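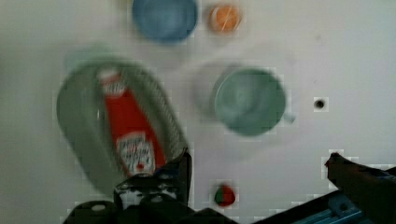
Home | Work | Open roles | Notes | Contact

Robot Software Engineer, Manipulation (2 openings)

Olteo — Flurkham site
Posted August 18, 2022

We need two people. Soon. One for perception, one for planning and control, but the line between the two is blurry here and you'll end up in both halves of the repo whether you like it or not.

What we do: software for single-arm pick and place on cluttered tables. Not the hardware, we buy the arms. We write what runs on top — detection, grasp selection, motion planning, the logging and replay tools, and the task layer that decides what goes where. Kitchen things mostly. Mugs, bowls, plates, bottles, play food. A customer brings a task ("put the bottle in the colander", "clear the plate"), we get it running, then we try to get it running with everything moved.

The team is 7 people. Small enough that your code is on the arm the same afternoon you merge it, which cuts both ways.

Role 1 — Perception

You'd own the wrist camera pipeline with Pranab Samarakoon. Current state, no sugar:

- The wrist stream gets compressed hard before it reaches the detector. Pale green object on white table, camera moving, and the mask edges go to mush. We want someone who has fought with this before.
- The overhead view and the wrist view are fused late. Probably too late. Open to being told so.
- Fingers block a good part of the wrist view right when you need it most. We mask them out using joint state, and the mask lags behind the fingers. Fix is half written on a branch.
- Pose for bottles lying on their sides is OK. Pose for mug handles is not.
- There are 106 labeled object classes in the set and a fair few are near duplicates (lime / green lime / lime_2, sorry). Somebody has to merge them and that somebody is you, at least at first.

Role 2 — Planning and control

With Tadhg Mac an tSaoi, who wrote most of the planner and would like someone to argue with about it.

- Sampling based planner in C++, trajectory smoothing after. Smoothing sometimes undoes the clearance the planner worked for. Known bug, ticket open since April.
- Grasp ranking is a learned score plus a pile of hand rules. The pile is too big.
- Place planning. Picking up a bottle is the easy bit. Putting it down in an oval colander so it lies along the long axis is where the time goes.
- Carrying over tall stuff. Pots, the toy oven. Collision boxes for these are hand measured right now and we want them coming out of perception instead.
- Force thresholds on release. Currently constants in a yaml file. Yes. 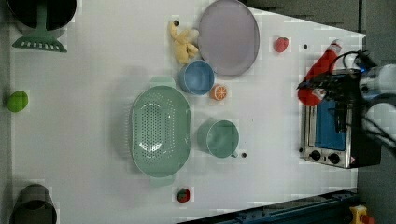 Arm holding the red bottle over the test table, toy oven at right.

Both roles — tooling

Everyone writes tools. Our replay viewer, Marar, takes a run and lets you scrub through camera frames, joint states and planner decisions on one timeline. It's good. It also falls over on long runs and the search is slow. If you like building things that the person at the next desk will use (and complain about) you'll be happy. Ciarán Geraghty looks after it at the moment and has asked for help in writing, twice.

You should have

- Solid Python and enough C++ to read the planner without fear. Role 2 needs real C++, as in you've profiled it and made it faster.
- Time spent with an actual arm. Any make. Simulation only is fine for role 1 if the vision work is strong.
- Transforms. Please be good at transforms. Most of our worst weeks were a frame that was the wrong way round.
- Some ROS or something like it. We use it for messaging and not much else.
- Git, code review, writing down what you changed and why.

Nice but we wont filter on it

- Hand-eye calibration, specially wrist mounted
- Training and shipping a segmentation model on a small dataset
- Behavior trees or any other task layer you have strong opinions on
- Model predictive control
- CI for robots. Ours runs on recorded logs only, we'd love a nightly run on the arm itself

You don't need a PhD. Some of us have one, it doesn't come up much.

How a normal week goes

Short standup in the morning, then desks or the table. Arm time is booked in a shared calendar in half-day blocks, you'll get at least 2 a week and more if you're nice to Ciarán. Table layouts are saved as files so a failed run can be set up again by whoever picks up the ticket. Put the objects back in the layout when you finish. E-stop within reach whenever the arm is enabled, no exceptions, that includes the founders.

Reviews are quick. Demos to customers happen on site and you'll be in the room for them, so you should be OK talking a visitor through why the arm stopped.

Where

Flurkham, ground floor, free parking, ten minutes on foot from the station. Hybrid is fine but be realistic — perception can do more from home than control can. We have a second small office in Zoltodby, no arm there, desks only. Relocation help available, ask.

Pay and the rest

Salary depends on experience and we'll give you the band in the first call, before you've spent any time on us. Full health cover, paid vacation, a budget for one conference a year. Permanent contract, full time. Four days a week can be discussed for role 1.

Visa: we can sponsor. It takes a while so say so early.

How to apply

Send a resume and a few lines on something you got working on a real robot, or didn't get working and understood why. The second kind is often more use to us. Link to code if you have it. No cover letter needed. Put "perception" or "planning" in the subject line, or both if you can't choose.

Then:

1. Call with Cormac Ó Briain, half an hour. Pay band, visa, your questions.
2. Technical chat with Pranab or Tadhg. We send a recorded run in advance and you tell us what you think went wrong in it. No whiteboard.
3. Half day on site. You get the arm, the table, a broken config and one of us sitting beside you. Paid.
4. Answer soon after from Diarmuid Egan, either way. If its a no you get reasons.

We read as they come in and will close each role when it's filled, so dont wait. Recruiters please don't — we're doing this one ourselves.

Questions before applying are fine, use the contact page and mark it for Cormac. He's faster in the mornings.

Related

Open role: Field Support Engineer, Zoltodby
Open role: Summer intern, data labeling and QA
Notes: Why we moved the task layer out of the planner
Notes: Marar, new timeline view
Notes: Calibrating a wrist camera without losing a day
All open roles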